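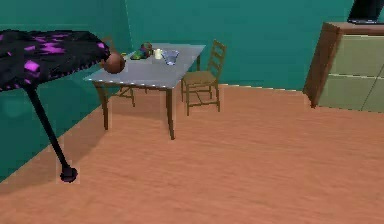
Figure 1. Ironing board, table and two chairs, computer render.

Resting Time in Yoghurt Flatbread Dough
Food Technology project report
Mutton Street campus
Submitted April 14, 2020

Summary

This project looked at whether the length of time a yoghurt flatbread dough is left to rest changes how easily it rolls and how the cooked bread tastes. 4 batches were made from the same recipe. One was rolled straight away, one was rested for 10 minutes, one for 3 hours and one overnight in the fridge. The 3 hour dough was the easiest to handle and got the best comments. The overnight dough had more flavour but tore when it was stretched.

Background

Many flatbread recipes say to rest the dough but do not agree on how long. Some say just long enough to heat the pan. When flour is mixed with a wet ingredient, the proteins form gluten, which makes the dough springy. Resting lets the gluten relax, and the dough can then be rolled without shrinking back. It also gives the flour time to take up moisture.

Yoghurt makes the dough acidic. I expected this would make a longer rest less useful, as acid can weaken gluten over time. I could not find a recipe that mentioned this, so it became part of the question.

Ingredients and equipment

The dough was self-raising flour, plain yoghurt, salt and a little olive oil. I used Gisler flour for every batch and took all of it from the same bag. The yoghurt was Jornis full cream. Low fat yoghurt was tried in a practice batch and made a sticky dough that needed a lot of extra flour, so it was dropped.

All of the bread was cooked dry in a Prolari frypan on the medium setting. The pan was wiped between breads to stop loose flour from burning. A digital scale, a rolling pin and a metal ruler were also used.

Method

Flour and yoghurt were weighed in equal amounts and the salt was mixed through the flour first. The oil went in last. Each dough was kneaded until smooth, shaped into a ball and put in a covered bowl. The start times were staggered so that the batches could be cooked in the one session.

The kitchen was at 29 degrees when the 3 hour batch was resting. This is warmer than I had planned, and it may have made that dough softer than it would be in winter. The overnight batch was taken out of the fridge and brought up to room temperature before rolling.

Each ball was cut into equal pieces. A piece was rolled out, left on the bench for a moment, and measured again to see how much it had shrunk. Then it was cooked until brown spots showed underneath, flipped, and cooked on the other side. Tasters were given the breads on plain plates marked with a colour, and were not told which was which until they had handed in their comments.

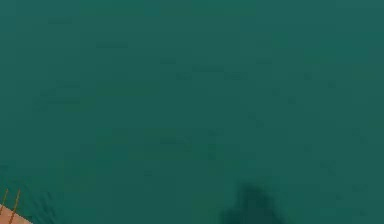

Results

The dough with no rest was hard to roll. It sprang back nearly as soon as the pin was lifted and the breads ended up thick in the middle. They were chewy and some had a floury taste.

The 10 minute dough was clearly better. It still shrank a bit but held a rough circle. For a weeknight meal I think this would be good enough.

The 3 hour dough rolled thin with almost no pressure and stayed the size it was rolled. The breads puffed up in the pan and were soft enough to fold around a filling. Most tasters picked this one as their favourite.

The overnight dough was slack and a bit sticky. Two pieces tore on the way to the pan. The bread was tangy, and the tasters who liked sourdough preferred it. It puffed less than the others, probably due to the raising agent having been used up in the bowl.

Problems

The pan was hotter for the later breads, even with the dial left alone. The first bread of each batch was paler for this reason and was not given to tasters. Tasters also had very different ideas of what "chewy" meant. A list of set words would have fixed this.

Further work

I would like to repeat the test in May when the kitchen is cooler, and with plain flour and baking powder added just before rolling. That would show if the overnight dough can be made to puff. Freezing the rested dough would also be worth trying.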